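Notebook, Turkholm server, November

Raid balance, second pass

Start 2:10 pm. Picking up from the wipe. The claim on the forum is that offline raiding is dead since the door change, and that anyone with a stone base can sleep safely. I don't believe it. The people saying so are mostly people who haven't been raided yet, and the wipe is young.

Pulled the raid log from Wurnlow first. It has 2,765 breach events in it since the map went up. That sounds like plenty until you look at what counts as a breach. The logger writes a line every time a wall, door or hatch drops to zero, and it doesn't care who did it. People knocking down their own twig frames are in there. So are decayed shacks on the beach. Whoever set it up (me, two wipes ago) should have filtered by owner. Not fixing it mid-wipe, the numbers would stop lining up with the old ones.

Threw out self-damage and decay by hand for one day's worth. What was left was a lot smaller and a lot less exciting. I'm not writing the share down here because one day is one day and somebody will quote it.

Then the door test. Built the standard box on the flat ground north of the Skyrme monument: 2x2 stone, sheet door, airlock, loot room at the back. Same box as last time so the old sheet still applies. Ran it with the admin kit and no server events.

Run 1: went through the doors. Took the time the sheet predicts, give or take a fumbled reload.
Run 2: went through the wall, soft side. Quicker than the doors, which it should not be after the change.
Run 3: repeat of run 2 and slower. I had placed the box one foundation over and there was a rock in the way, so I was swinging at a bad angle. Discard.
Run 4: repeat again on clear ground. Matches run 2.

So the door change did what it says and people will simply stop using doors. Soft side is still the cheap way in for anyone patient. The forum thread has this backwards, or at least has only half of it.

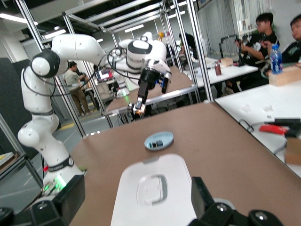

Arm and gripper over the table.

Clukura plugin next. This is the one that is meant to scale wall health by how many of the owners are online. The readme says it adds up to 40 percent when the whole team is logged off. Set it to full, logged the owner account out, waited, hit the wall. No difference I could see. Logged the owner back in, hit it again, same.

Read the config properly (should have done that first). The bonus only kicks in after the owner has been gone 90 minutes, and the timer starts over whenever anyone on the team list connects, even to sit in the queue. That is a strange choice. A group with one person who reconnects all evening would never get any protection, and they would be the ones complaining loudest that the plugin is broken.

Set the delay to zero for testing. Now the bonus shows up, but only on walls. Doors, hatches and window bars keep normal health. Given what runs 2 and 4 say about walls, this might still help a bit, since it makes the cheap way dearer. But it also pushes raiders back to the doors, and then we are just shoving the same cost from one side to the other.

I also don't trust the "online" check. It reads the team list, and anyone can leave a team before logging off. Tried it: left the team on the second account, stayed logged in, stood inside the base. Plugin treated the base as empty and gave the full bonus with a defender standing in the loot room. Anyone who reads the forum will find that in an evening. I would not turn this on for the main map.

Things I am fairly sure of:
- soft side is still cheaper than the doors on the standard box
- Clukura can be fooled by leaving the team

Things other people are sure of and I am not:
- that offline raids have gone down at all. The log can't say. It has no field for whether the owner was on.
- that the player drop in the late hours is about raiding. It drops every wipe at this point.

To do before anyone touches the live config: add owner and online status to the logger at the next wipe, rerun the box with a metal door, and try it with a second person, because one admin with endless ammo is not how anybody gets raided. Also check whether the plugin saves its timer over a restart. My guess is no.

Stopped 5:40. Test box left standing, don't clear it.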